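The socket is the last part of the office desktop worth defending

The desktop computers that offices throw away are mostly sound. Firms replace them in batches, on a date set by a lease or a support contract, and the machine on the pallet is usually in the same state as it was the week before. My argument concerns one feature of these machines, the removable processor, and what will be lost as it disappears from the cheaper end of the market.

A removable processor makes three jobs possible. A faulty board can be replaced without discarding the chip. A faulty chip, which is rare, can be replaced without discarding the board. A slow machine can be given a faster chip of the same family, taken from another machine that is being broken up. None of these needs soldering equipment. They need a screwdriver, thermal compound, a clean bench and some patience.

The mechanism is simple. A wire lever is released, a hinged load plate swings up and the processor lifts straight out. In this type of socket the pins are in the board and the chip carries only flat pads, so the chip survives ordinary handling and the socket does not. A bent pin can be straightened under magnification, but a shop that charges by the hour will seldom find it worth doing.
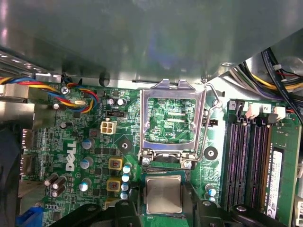 The cost of the soldered alternative

Manufacturers have reasons for soldering. A soldered part is thinner, it removes a mechanical assembly from the parts list, and it cannot work loose in transit. In a laptop I accept the trade. In a desktop case with enough spare volume to hold a second computer, the thickness argument is worth nothing and the saving on parts is small.

The cost falls on whoever owns the machine fourth or fifth. Dongate, a refurbisher whose price list I have followed for several years, took in a batch of 200 office desktops in August and rejected 40 of them for board faults. All 40 had socketed processors, and the processors went into stock. Had they been soldered, every one would have gone to the shredder with its board. A board fault in a machine with a soldered chip is a fault in the whole computer, and the resale price should reflect that from the first day. At present it does not, as the buyer has no way of comparing the two types from the sales sheet.

Skirnent, which sells reconditioned machines to schools, now states on each listing whether the processor is removable. It is one line of text. I would like to see it made compulsory for new machines as well.

What the rest of the board tells us

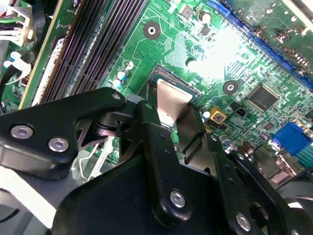 The argument for modularity is often made as though it were new. Older desktop boards were modular as a matter of course, and their layout assumed that someone would be back inside the case later on. The long memory slots set beside the processor socket are a fair example: the parts most likely to be changed have places of their own, and a technician who has never met that model can work out what belongs there. The same is true of an expansion slot, blue and longer than it needs to be for most of the cards that will ever be fitted. A user may leave it unused for the life of the machine, and its cost is spread over every unit sold. I regard that as a reasonable insurance premium.

There are fair objections. Chips are only interchangeable within a generation, and sometimes a firmware update is required first. Manufacturers of office machines may support a shorter list of processors than the socket would physically accept. Fitting a faster chip can also exceed what the original cooler was designed for. I have seen a small-case Giltov desktop throttle within 2 minutes of a processor swap that was correct in every other respect. These points limit what a socket can do. They are no reason to remove it, and the second could be cured by publishing the firmware.

Handling and storage

Refurbishers do themselves no favours in how they treat the parts they recover. Processors are too often kept in a drawer, stacked, with old compound still on the lids. The pads on the underside should be kept clean and free of grease, which means holding the chip by its edges and putting it down only on a surface intended for it. Saraç trays, which take 4 chips each, are adequate, and so is the plastic clamshell in which a retail processor is sold.
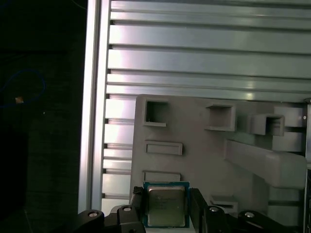 Processor held by its sides, with the markings on the metal lid too faint to read.

Illegible markings are a more serious matter than they look. A chip that cannot be identified from its lid has to be fitted to a known good board and read in firmware, and the labour can exceed its resale value. Residual compound should be wiped off with isopropyl alcohol and a lint-free cloth. Abrasives should not be used, and the model number should be written on the tray at the time of removal, while the machine it came from is still on the bench.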